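Unit 4: How Fruit Ripens

Some fruits keep ripening after they are picked. Bananas, pears and tomatoes do. Grapes and strawberries do not — they get softer, but no sweeter.

Ripening in the first group is driven by ethylene, a gas the fruit makes itself. As the level rises, starch turns to sugar and the green color in the skin breaks down.

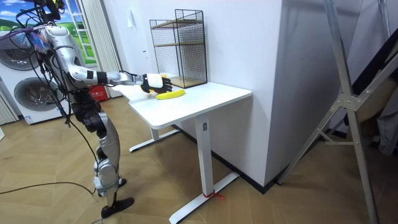
Elīna Strazds
Lecturer, Food Storage

Green bananas are shipped at 14 degrees Celsius. Colder air damages the skin and turns it gray.

For next class: read the section on cold storage and bring your notes on apples. The short written answer is due 7th November.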